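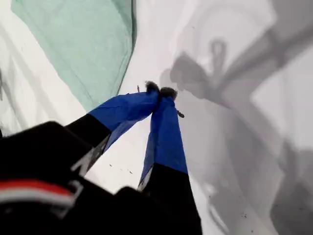 Gripper with blue-sleeved fingers over a white work surface, green fabric at upper left.

Demonstration gathering (cloth handling)

Demonstration gathering is the job of collecting examples of a task so that a learning system can pick up how to do it. In the cloth branch of the field, which is the one I know and the one this entry covers, the examples are short recordings of a gripper being guided through some handling of fabric. People also say "demo collection," or just "demos." I've used all three in one sentence and been understood.

Terms

A single recording is an episode. A batch of episodes made with the same setup is a run, and a pile of runs is a set. At Cuvska, where I learned the work, a run was 12 episodes, and you didn't get up from your chair until it was done (bring water). The Eynon guide calls a run a "block," so watch out for that if you read both.

How it goes

Most setups I've worked on have a plain, pale surface, a piece of thin fabric, and a two-finger gripper with a camera looking down along it. A person guides the arm, the system stores the camera view along with the arm's movements, and at the end somebody marks the episode as keep or drop. Then the cloth gets moved and you go again. That last part matters more than beginners think! If the cloth always starts in the same spot, the system learns the spot and not much about cloth.

The old Dorkberg rule was 5 starting positions per run, and I still like it. You can do more, but my own placements get lazy after that and start to look alike.

Fingertips

Bare fingertips and thin cloth don't always get along, so a lot of groups cover the fingers or add something to the tips. Sleeves, tape, felt, bristles — I've seen heated arguments over every one of them. Whatever you choose, write it in the run notes. Two sets made with different tips can look close enough on screen to get merged by mistake, and then you have a headache that lasts until December.
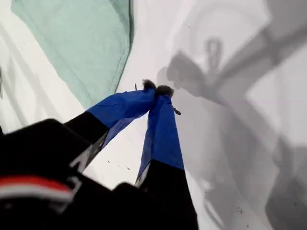

Clorkerton, on the talk page for this entry, objects that fingertip notes are useless unless they also say when the covering was last changed, and that a worn tip ought to be logged as a new tip. I went back and forth on that one. I've come around to it for long sets, though for a short run I think the extra line is a bit much.

Light and shadow

The arm gets between the lamp and the table, so it throws a shadow, and the shadow ends up in the recordings. Some people fight this with extra lamps. I leave it in. The arm will cast a shadow when the system is working on its own too, so it may as well meet one early. What I do ask is that the lamps stay put within a run, with the change written down if one gets moved between runs.

Crumbs and lint are a smaller version of the same question. Eynon says to wipe down before every episode. I wipe down before every run and let the rest be.

Keeping and dropping

Failed grasps are the big sore point. The Cuvska habit was to drop them all, while Dorkberg kept them under a separate label, and I'm with Dorkberg here. A miss followed by a good second try is about the most useful thing you can record, in my opinion, so please don't throw those out!

Size of a set

The largest cloth set I've helped with had 3,000 episodes, all of them checked by eye. Smaller ones can do fine when the starting positions are well mixed.

See also: episode labels; run notes; guided arms.

Entry last revised 4/1/23.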